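Keeping the hand-held units in service – setup, care and repair
Speaker notes, internal maintenance session, Jul 7, 2024
Speaker: Obaidul Selvanayagam

Slide 1. Scope

I am covering one station only: the two-gripper capture station at Vatik. Left unit, right unit, marker cubes, cables, head camera. The Ullutik arm that replays the motions has its own session, and Girish Nishad is giving that one. If someone asks about replay error, ask first whether the cubes were checked. Most of the tickets sent to Girish last quarter closed at our end.

Slide 2. Before power

Look at the finger pads. A pad that has gone shiny gets replaced, no cleaning. The old advice was to wipe it with alcohol and carry on, and that advice is still on the laminated card at the station. Take the card down if you see it.

Squeeze each gripper through its full travel ten times with the power off. You want the same resistance all the way. A notch near the closed end is usually dirt in the slide. A notch in the middle is a bent rail, and the unit goes to the bench.

Check the cube mount by hand. Push on it from two sides. Any play at all, stop and go to slide 4.

Slide 3. Power and cable

Connect the cable at the gripper first, then at the recorder. Wait for the indicator. Green means the unit is talking to the recorder. It does not mean the calibration is valid – people read it that way, and we lost a full afternoon of door work to it.

Route the cable along the forearm and leave slack at the elbow. Have the operator reach up, reach down and turn the wrist both ways before you strap anything. If the connector moves during that test, reroute it. We have replaced 17 connectors since the station was commissioned, and the failure was at the strain relief every time.
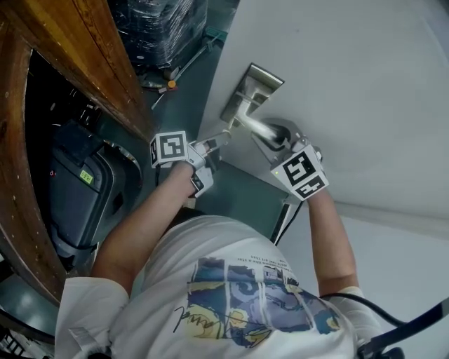

Door handles put a side load on the fingers that pick-and-place work never does. The lever swings through an arc, the hand follows a slightly different arc, and the difference goes into the slide and the cube mount. Venix rates the slide for straight pulls. We have no rating from them for side load, so we inspect on our own interval: every 300 lever cycles, both units, even if one of them did most of the work.

Tell the operator to grip near the end of the lever and let the wrist turn with it. Force on the lever should come from the forearm. If the fingers slip, open fully and grip again. Dragging the pads along metal is how they get shiny.

Slide 4. Marker cubes

(Slow down here, this is where the questions come.)

The cube is the reference for everything downstream. If it shifts on its mount, the recorded path shifts with it and the recorder raises no alarm.

Refit procedure. Remove the old screws and discard them. Clean both faces of the mount, dry cloth only. Seat the cube against the stop and start all the screws by hand, then tighten in a cross pattern with the 6 mm driver. Check for play again. Run the calibration routine from the start. Do not load the saved offsets from before the refit.

A scratched marker face is replaced as a whole cube. Do not print a single face and stick it on. The Rizzi sheets look identical but the border is narrower, and the tracker will accept them with a bad scale.

Keep overhead lighting off the cube faces where possible. Glare from polished hardware nearby can also wash out a corner. If tracking drops at the same point in every run, move the light before you touch the gripper.

Slide 5. Faults and what to do

No indicator: swap the cable, then the port, then the unit. In that order.

Indicator on, width reading frozen: open and close the gripper by hand. If it stays frozen, the sensor ribbon has come loose. Bench job, 28 minutes with the jig.

Width reading drifts: zero it with the fingers fully closed. If it drifts again in the same session, tag the unit and take it out.

Left and right paths disagree when both units are held together: recalibrate both. Never just one.

Slide 6. Log

Write the unit number, the cycle count and what you replaced. “Fixed gripper” is not an entry. Spare pads and screws are in the top drawer; cubes are signed out from me.

Questions, then hand over to Girish.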